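Section 4: Fitting the parts and getting the drive carrier home

Right, if you've come straight here without doing Section 3, go back and do it, please. Section 3 is where you unplug the tower, hold the power button in for a bit to drain whatever's left in it, and get the side cover off. I'm assuming from here on that your case is open and lying down, and that you've had a cup of tea.

I wrote this guide for the refurb bench at Ung, where we do up old desktop towers and send them out to people who need one. Lộc Ung started the whole thing in his garage and I've been on it since the second winter. Most of what follows comes out of my own notebook, plus a few bits Loan Hoàng scribbled in the margins when she took over the bench for June and found out how bad my handwriting is. If your tower is a different make to ours the order still holds up pretty well, but the clips and catches will be in other spots, so go slowly.

4.1 Setting up the parts plate

Before anything goes into the case, everything that's going in should be out where you can see it. We use a grey plastic plate with shaped positions in it, stood up at the back of the bench. You can get by with a baking tray lined with a tea towel (I did, for years) but an upright plate means you aren't putting your elbow on anything.

1. Wipe the plate down with a dry cloth. No sprays.

2. Put each component in its own position, and don't double up. If you've got more parts than positions, do the job in two lots.

3. Turn each part so you'll be able to grab it the way you want to hold it. For anything with a bare circuit board, that means the edges.

4. Check each part against the job sheet and tick it off. Our sheets have a number in the top corner, so if yours says 2741, that same number goes on the sticker and in the book. Please write it out in full. Yến spent a whole afternoon once trying to match up a sticker that just said "the other one".
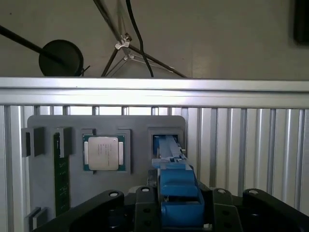

5. Push any leads and loose cables back behind the rail at the rear of the bench. They've got a way of creeping forward and hooking on things just when you've got both hands busy.

6. Get your light where you want it now, before you start. Low and from the side is best for reading the tiny print on connectors. Straight down gives you glare off everything metal, and you'll end up tilting your head like a budgie.

Note: If you're using the Plonduritz clip-on plate that we lend out, the top corners are a snug fit and need a firm push. You'll hear it click on the left and probably won't hear it on the right. Give it a wiggle to be sure!

4.2 Getting the case ready

1. Lay the tower on its side with the open side facing up. Put a mat or a folded towel under it if you care about your table.

2. Turn it until the back of the case, with the vents and the ports, is at the far side from you. You can work from any side really, but all my lefts and rights from here on are given with the back of the case furthest away.

3. Touch a bare bit of the metal case with your hand. Do it again every time you've walked off and come back. I wear a wrist strap as well, Aleksi Ojala doesn't, and we've agreed to stop talking about it.

4. Find the power supply, the big metal box with the regulatory label on it. Leave it alone. You won't need to undo a single screw on it for this job.

Caution: Never open a power supply. I don't care what you saw in a video. The parts inside can hold a charge well after the cord is out, and there's nothing in there you can fix with a screwdriver anyway. If it's crook, the whole unit gets swapped.

5. Look at the bundle of coloured wires coming from the power supply. You want these lying out of the way of the drive bay, without any hard bends. Ease them to one side with two fingers. If a bunch of them won't stay put, a soft twist tie will hold them for now, and you can take it off at the end (write that on the job sheet, or you'll forget, I've left at least one in).

6. Have a look for dust in the rear vent while you're there. A soft brush, short strokes, and brush it outwards. If the case is properly filthy, stop and take the lot outside for a clean before you go any further.

4.3 Fitting the drive into its carrier

The carrier is the bright blue plastic piece that holds the drive. Some people call it a caddy or a sled, and Karla Tovar calls it the taco, which I've tried very hard not to pick up.

1. Hold the carrier by its thicker part. The slim rails flex, and they're meant to, but they'll only put up with so much.

2. Line up the pegs on one side with the holes in the side of the drive. One side only, to start with.

3. Gently bow the other side outwards, lower the drive in and let the plastic come back so its pegs find their holes.

4. Check that the connectors on the drive are at the open end. If they're hidden, you've got it in backwards, so take it out and have another go. Everyone does this once.

5. Give it a light shake near your ear. No rattle, no worries. If there's a rattle, one of the pegs hasn't gone in.

Note: Old carriers go a bit brittle. If you see a pale crease across a rail, don't use it. We keep spares in the Lustasgate tub on the second shelf, and if the tub's empty, tell Lộc.

4.4 Putting the carrier in the case

This is the fiddly part, and it goes better if you slow right down. Have a read through all the steps once before you pick anything up.

1. Take hold of the carrier by the sides and keep it upright as you bring it over the case. Don't let it swing low across the motherboard.

2. Stop above the opening and look straight down. You're checking that no wire is lying across the spot where the carrier has to land.

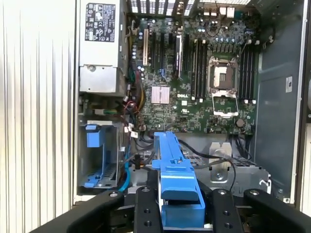 3. Lower it until you feel it meet the guides. It should settle on both sides together. If one side's down and the other's riding up, lift it clear and start over.

4. Press evenly until the catch takes. On ours it's a dull click, more felt than heard. You want thumb pressure for this, and if you find yourself leaning on it with your shoulder, something's in the way.

5. Tug the carrier very lightly. It shouldn't move.

Caution: Don't use the carrier as a handle for shifting the whole case. It'll hold for a second or two, long enough for you to feel clever, and then you'll be shopping for another carrier and maybe a new drive.

4.5 Connecting up

1. Data cable first, then power. Both plugs are keyed with a little L shape and only go in one way.

2. Push on the plug and never on the wires. Same goes for taking them off.

3. Run your eye along each cable from end to end. There should be some slack in it, with nothing touching a fan.

4. Take off the twist tie from step 5 of 4.2, if you used one.

4.6 Before the cover goes back on

1. Go back to the parts plate. Every position should be empty. If there's still something sitting there, it belongs in the case or on the shelf, and you'll need to work out which.

2. Count your screws back against the sheet.

3. Stand the case up – two hands, by the metal – and listen for anything sliding about inside. A loose screw makes a very particular little tinkle and you'll know it when you hear it.

4. Leave the cover off for the first power-up, but keep your fingers out. You're looking for fans turning and listening for clicks or grinding.

5. If it starts and the drive shows up on the set-up screen, shut it down, pull the cord again and slide the cover on. If the drive doesn't show up, pull the cord and reseat both cables before you blame anything else. It's the data cable nine times out of ten on our bench.

Note: The Heteck testers we have on loan will flag a drive fault if the battery in the tester is low. Change the battery and run it again before you bin a good drive.

Once the cover's on, initial the job sheet and put the tower on the left-hand trolley. Section 5 covers wiping and loading the system, and you'll want a good hour clear for that one.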